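Caring for Marble Tabletops and Counters at Home
Household Guidance from the Hollis Home Advisory Service 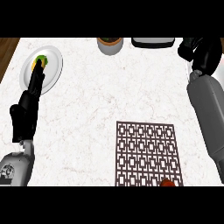
Reading time: 4 minutes

Marble remains a popular surface for kitchens and dining rooms, and the Advisory Service receives more inquiries about it than about any other stone. The guidance that follows applies to polished and honed marble in ordinary domestic use. It was revised on 10th October by Brigitta Rüegg and replaces the leaflet previously distributed to tenants and homeowners.

Understanding the surface

Marble is composed largely of calcite, a mineral that reacts with acids. Lemon juice, vinegar, wine, tomato and many soft drinks will dull a polished finish within minutes. The resulting mark is known as an etch. It is a change in the stone itself and cannot be washed away. A stain is a different matter: a colored substance has passed into the pores, and in many cases it can be drawn out again. Residents should establish which of the two they are dealing with before attempting any treatment.

White marble shows stains from oil, coffee and turmeric very readily. Etching is more noticeable on dark or highly polished stone.

Daily cleaning

Wipe the surface with a soft cloth, warm water and a small amount of mild dish soap. Rinse with a second cloth and clean water, then dry. Soap left on the stone builds up into a gray film that is often mistaken for wear. Do not use vinegar, bathroom descaler, scouring powder or abrasive pads. Products labeled for general kitchen use should be checked for citric acid, which appears in a surprising number of them.

Spills should be blotted. Wiping spreads the liquid over a larger area.

Serving food

Food should be kept on plates, boards or trays. Cut fruit is a frequent cause of ring marks, particularly where juice collects under the rim of a dish. Check the underside of plates and bowls before setting them down - an unglazed foot ring can scratch a polished finish. Felt pads may be fitted under heavier pieces such as fruit bowls and lamps.

Marble tolerates moderate warmth, but pans taken directly from the oven should go on a trivet. Sudden local heating may open fine cracks along the veining.

Removing a stain

For stains left by food or drink on white or pale marble, prepare a poultice of baking soda and water mixed to the thickness of sour cream. Spread it over the mark, extending a little beyond the edge. Cover with plastic wrap, tape the sides and leave overnight. Remove the wrap and allow the paste to dry fully before lifting it off with a plastic scraper. Rinse and dry. Old oil stains may require up to 9 applications, and the improvement from each may be slight.

Removing an etch

Light etching on polished marble can be reduced with a marble polishing powder, used strictly in accordance with the label. Deep or widespread etching should be referred to a stone restorer. Sandpaper of 220 grit, sometimes recommended in online forums, is far too coarse for this purpose and should not be used on a finished surface.

Sealing

A penetrating sealer slows the absorption of liquids. It does not prevent etching. To find out whether sealing is due, place a few drops of water on the stone and wait ten minutes. If the area beneath has darkened, the surface should be cleaned, left to dry for a full day and resealed. Apply the sealer thinly and remove all excess before it dries - hardened residue is difficult to take off.

Wooden floors nearby

Where a marble table stands on a wooden floor, the legs should rest on wide protective pads. The table should be lifted when moved, with the top removed first if the design allows.

Inquiries concerning this guidance may be addressed to Rochelle Mudgway at the Hollis office. The companion sheet on granite and slate was last updated in July and is available on request.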